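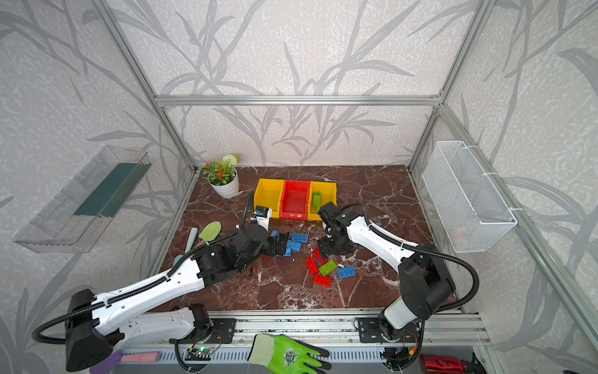

Reading time: 5 minutes

Sorting Blocks by Color
19 October 2020
By the Hesetti Children's Learning Desk

We use cookies to remember your settings. By continuing to read, you agree to our cookie notice.

Sorting means putting things into groups. Every group follows a rule, and the rule tells you what belongs in it. Building blocks are good for learning to sort. They are easy to pick up, and their colors are easy to tell apart.

The table at the top of this page has red, green and blue blocks on it. At the back are three plastic bins, two yellow and one red. One green block is already standing in the yellow bin on the right. Many blocks are still out on the table, so there is plenty of sorting left to do.

What is a rule?

A rule is a short sentence that everyone can follow. "All the red blocks go in the red bin" is a rule. "Put the nice ones over there" is harder to follow - two people may not agree on which blocks are nice.

The color of a bin does not have to match the color of the blocks inside it. There is no green bin on the table, but green blocks can still have a home. You might decide that green blocks go in the yellow bin on the right and blue blocks go in the yellow bin on the left. When two bins are the same color, the words "left" and "right" help you to tell them apart. Stand in the same place each time you use these words. If you walk to the other side of the table, left and right will change places.

Other ways to sort

Color is only one kind of rule. Things may also be sorted by:
- shape
- size
- what they are used for
- what they are made of

The table also holds an artificial plant with green leaves and small orange flowers, in a white pot. Does it belong with the green blocks? If your rule is "everything green," you will have to think about it. If your rule is "green blocks only," the plant stays where it is. Museums and libraries have to make choices of this kind every day, and they write their rules down.

Try it at home

You will need 15 blocks in three colors and three bins, boxes or bowls.

1. Say your rule aloud before you begin.
2. Move one block at a time.
3. When the table is clear, look into each bin and check it against your rule.
4. Tip the blocks out and sort them again with a new rule.

A partner may join in. One person sorts without telling the rule, and the other tries to guess it after seven blocks have been moved.

Blocks are best put away when the activity is over, so that they are not stepped on. Very small pieces should be kept away from babies and toddlers.

Word to know

Category (CAT-uh-gor-ee): a group of things that are alike in some way.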